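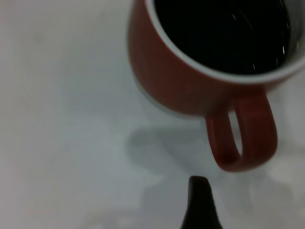
Red mug with a white inside, filled nearly to the brim.

Re: [plerness-residents] Water hardness numbers

On Jun 22, 2018, Tiina Saarinen wrote:
> Does anyone have the latest reading for the Issa side? My kettle
> is scaling up every two weeks and the Skerex filter says it is
> good for 100 gallons. I doubt it.

Tiina,

The last notice I got listed 87 ppm for Issa and 647 for dissolved solids at the Ernier well, before blending. I don't have anything newer. The next report is due in September.

On the filter — mine lasted around two months before the tea started getting a film on top. I descale with plain white vinegar, half and half with water, and leave it for an hour. Rinse twice.

If you want the old notices I can scan them.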